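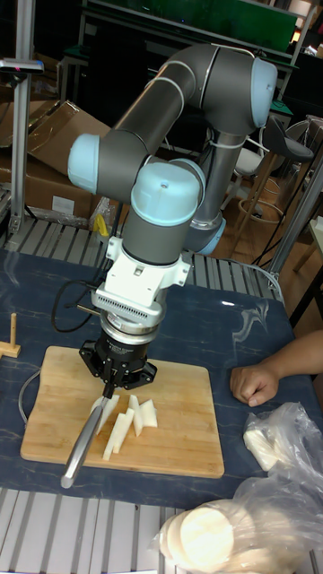 J'avais prévu une heure avec Bláthnaid McGrath, on en a passé presque quatre, et encore, c'est moi qui ai dû filer pour attraper mon train. Je venais lui parler de soupe. Enfin, de soupe et de couteaux, d'oignons surtout, parce que c'est par là que tout commence chez elle : ses élèves (des adultes, la plupart n'ont jamais rien cuisiné de plus compliqué que des pâtes) passent toute leur première séance sur des oignons, et certains lui en veulent pendant des semaines !

« Ils arrivent avec des envies de bœuf en croûte, me dit-elle en remplissant la bouilloire. Moi je leur donne un filet d'oignons et je leur dis : on se retrouve dans deux heures. Il y en a un qui m'a demandé si c'était une blague. Il est revenu la semaine d'après, remarquez. »

Elle est née dans le comté de Galway, elle vit en France depuis assez longtemps pour râler contre le prix du beurre comme tout le monde, et elle a gardé un accent qui rend le mot « échalote » absolument irrésistible. Son école s'appelle Pirard, du nom de l'ancienne graineterie dont elle occupe le rez-de-chaussée. L'enseigne était déjà là, elle était jolie, elle l'a laissée. On l'appelle donc régulièrement Madame Pirard au téléphone et elle ne corrige plus.

Je lui demande si elle a appris à cuisiner enfant. Elle éclate de rire. « Ma mère faisait tout bouillir. Tout ! Le chou, le jambon, les carottes, dans cet ordre ou dans un autre. Je l'adorais mais on ne mangeait pas bien. J'ai découvert qu'un légume pouvait être croquant à vingt-deux ans, dans un restaurant où je faisais la plonge. »

Ce restaurant, c'était le Sitthichai, une petite adresse thaïlandaise de Dublin, fermée aujourd'hui, tenue par Pongsak Sombatkul et sa belle-sœur Fongchan Panyasiri. Elle m'en a parlé longuement et je la sentais émue, alors je l'ai laissée dérouler.

« Je lavais les assiettes et je regardais Fongchan. Elle coupait les légumes le matin, très tôt, avant que le téléphone sonne. Elle ne parlait pas. J'essayais de finir ma plonge le plus vite possible pour pouvoir me mettre dans un coin et regarder. Au bout de quelques mois elle m'a tendu un couteau, comme ça, par le manche, sans rien dire. J'ai coupé du concombre. Elle a tout remis dans un saladier et elle a mangé mon travail pour son déjeuner, ça voulait dire que ça ne partirait pas en salle. »

Et ensuite ?

« Ensuite elle a mangé du concombre tous les jours jusqu'au printemps. »

Pongsak, lui, était plus bavard. Il s'occupait des bouillons et des comptes, et d'après Bláthnaid il mélangeait un peu les deux : il notait ses recettes dans le même cahier que les factures. Elle en a récupéré une copie, qu'elle a fait relier, et elle est allée me la chercher à l'étage. Il y a une page où la recette de la soupe au galanga est interrompue par une histoire de joint de réfrigérateur, 62 livres irlandaises, soulignées deux fois. J'ai voulu la lui racheter sur-le-champ, elle a refusé, évidemment.

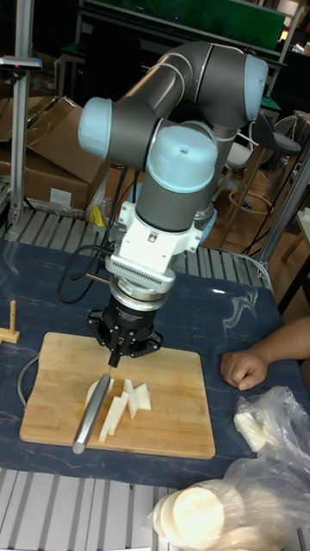 On en vient à la question que je me pose depuis que j'ai commencé cette série d'entretiens : est-ce qu'il faut un bon couteau pour bien cuisiner ? J'avais l'impression de connaître la réponse. Elle m'a un peu surprise.

« Il faut un couteau qui coupe. Je sais, ça a l'air bête ! Mais les gens m'apportent des lames magnifiques, des cadeaux de mariage, et elles n'ont jamais été affûtées. Ils écrasent leurs tomates avec. Moi je leur prête mon petit Stimton, que j'ai payé trois fois rien et que je passe sur la pierre tous les dimanches soir, enfin presque tous, et ils n'en reviennent pas. »

Pour la planche, elle est encore plus tranchée (pardon). Du bois, toujours, et qu'on ne me parle pas de verre. « Le verre, c'est un bruit affreux et ça vous massacre le fil. J'ai eu une élève qui en avait reçu une avec une photo de ses enfants dessous. Qu'est-ce que vous voulez dire à ça ? Je lui ai dit de la mettre au mur. »

Elle cale un torchon humide sous la sienne pour qu'elle ne glisse pas, et elle la frotte au gros sel avec un demi-citron quand elle a fait de l'ail. J'ai essayé chez moi en rentrant — ça marche très bien, à condition de ne pas avoir de coupure aux doigts, ce que j'avais oublié de vérifier.

Parlons argent, puisqu'elle en parle facilement. La première année, l'école lui a rapporté 2469 euros une fois tout payé. « Sur l'année ! Mon comptable, Abelardo Benavides, un homme adorable, a relu la ligne deux fois et m'a proposé un café. » Elle a donc pris des petits boulots à côté, des buffets, des baptêmes, un mariage dans une grange avec jusqu'à 100 invités annoncés et une seule plaque électrique. Elle s'en est sortie avec de la soupe froide et énormément de fromage. Les mariés lui écrivent encore à Noël.

Ce qui l'a tirée d'affaire, c'est la soupe, justement. Un hiver, en février, la chaudière de l'immeuble a lâché et elle a annulé les cours, mais elle avait déjà acheté tous les légumes. Elle a fait une grande marmite et ouvert la porte. Les voisins sont descendus avec leurs bols. Callum Niven, qui réparait des vélos en face et qu'elle connaissait à peine, a pris trois portions et lui a demandé si elle recommençait le lendemain. Elle a recommencé. Maintenant il vient tous les midis, il est devenu son associé et, comme elle me le glisse pendant qu'il est dans la cour, « un peu plus que ça, mais ne l'écrivez pas ». (Elle a relu ce texte et m'a autorisée à le garder.)

Callum nous a rejointes à ce moment-là, les mains pleines de poireaux. Il est écossais, très grand, et il a sur la soupe des opinions d'une violence que je ne soupçonnais pas. Le mixeur, par exemple. « Une soupe, ça se mâche, déclare-t-il. Sinon c'est une boisson. » Bláthnaid lève les yeux au ciel. Elle mixe la moitié de la marmite et laisse l'autre en morceaux, ils se sont mis d'accord là-dessus après des mois de négociations et ils appellent ça la Demovano, du nom du hameau italien où ils étaient en vacances quand la paix a été signée. C'est leur plat du midi le plus demandé. Poireaux, haricots blancs, une croûte de parmesan qui cuit dedans, beaucoup de poivre.

Je lui ai demandé la recette, bien sûr. Elle a cherché un papier, n'en a pas trouvé, et m'a tout dicté pendant que Callum lavait ses poireaux en grommelant que je notais trop peu de haricots. Il faut les faire tremper la veille. Les poireaux doivent fondre très doucement dans le beurre, avec un couvercle, et ne surtout pas colorer. Pour le reste, je cite : « Vous goûtez, vous attendez, vous regoûtez. Et vous gardez l'eau des haricots, hein, vous ne la jetez pas ! »

Je l'ai jetée. Je refais une marmite ce week-end.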